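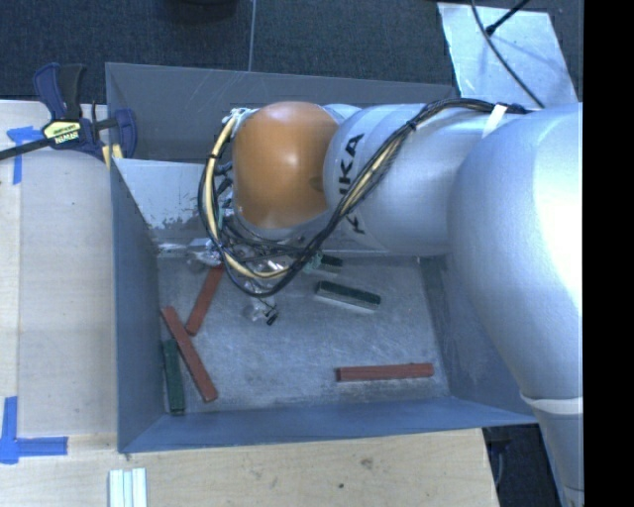
Cotholm tool library to open second sorting room in October

The community tool library in Cotholm will open a second sorting room in October, after the number of donated items went over 2,000 for the first time. The new room is in the former paint store behind the Jerkeck building, and it will be used for receiving, checking and sorting metal parts, hand tools and household hardware before they go to the lending shelves.

The library has been short of space since last winter. Donations arrive mostly in mixed boxes, and until now everything was emptied on the same long table where members also come to collect their bookings. On busy mornings the table was full before nine o'clock, and people who wanted only to borrow a drill had to wait until somebody made a corner free for signing the book.

In the new arrangement the two activities are separated. Borrowing stays at the front, with the same counter and the same opening hours. Donations go by the side door, which has a ramp and is wide enough for a trolley. The lane beside the door is shared with the bakery, so drivers are asked to stop the engine while they unload and to keep the bakery gate clear before 7 in the morning.

The room has four sorting stations. At each one, an open metal bin receives the items that are still to be looked at, and the worktops are used for cleaning and for small repairs. Metal was chosen after a trial with plastic tubs last year. The tubs were cheap and easy to lift, but two of them cracked during the cold weeks, and oil from old hinges and engine parts was difficult to wash out of the corners. Bins with sloping sides are preferred, so that screws and washers slide down to one place and can be picked up together.

Most of the furniture is second-hand. The worktops came from a school in Drendmont that was renewing its craft room, and they were sanded and oiled during the summer. The shelving was bought from Boutros, a hardware shop on the main street which closed its upper floor this year. The shop also gave a cabinet of 69 small drawers, formerly used for cupboard handles and picture hooks. The labels on the drawers are still the old ones, written by hand, and the library has decided to leave them until the new list of contents is finished. For the first weeks it will be necessary to open a few wrong drawers.

The cost of the work was paid from membership fees and from the spring sale. The largest part went to the floor, which had a slope toward the old drain and had to be levelled, and to the lighting. The paint store had one lamp near the door and no window on the lane side. It now has strip lights over each station and a separate switch for the back shelves. A sink with hot water will be connected before the opening, if the part which is on order arrives in time. If it is late, the room will open all the same, and cleaning will be done for some weeks at the sink in the front.

Items are sorted in a simple way. Tools that work and are clean go directly to the lending shelves. Tools that need a new handle, a blade or a cord are marked with a yellow tag and wait for the repair evening. Loose hardware such as bolts, brackets and hinges is put in the drawers by size, and members can take what they need for a small payment in the tin. Things that cannot be repaired are kept for scrap metal, which is collected every second month.

The library asks donors to make a few small preparations at home. Boxes should not be heavier than 12 kilograms, as they are carried by hand from the trolley to the bins. Blades should be wrapped in newspaper or cardboard and the word "sharp" written on the outside. Batteries should be removed and brought in a separate bag. Paint, glue, garden chemicals and gas canisters are not accepted, even when they are unopened, and the council depot is the correct place for them. Large machines such as table saws and mowers can be offered, but it is better to send a message first, because there is room for only a few.

There are also things the library would be especially glad to receive. Clamps of any length are always on loan, and there is a waiting list for them in spring, when people start to repair fences and garden beds. Ladders in good condition, tile cutters, and socket sets with all their pieces are also wanted. Of hammers there are enough for the moment.

During the move, from the last week of September, no donations will be taken. Borrowing continues as usual, and tools that are due in that week can be returned to the front counter. Items already waiting in the corridor will be carried to the new room first and sorted before new boxes are accepted. Members who have a yellow-tagged item reserved will keep their place on the list.

The long table at the front will stay where it is. It will be used for the booking counter in the morning and, from November, for a sharpening class in the evening. The class is for kitchen knives, chisels and garden shears, and it will have eight places. Names can be put on the sheet beside the door. Participants should bring their own tool and an apron, and the stones are provided.

Visitors can see the new sorting room on the opening morning between 10 o'clock and noon. Tea will be served at the front, and there will be a table of duplicate hand tools for sale, mainly screwdrivers, spanners and wood planes. Payment is by cash only. Parking in the lane is not possible on that morning, but there are places behind the library hall, and the Drendmont bus stops at the corner.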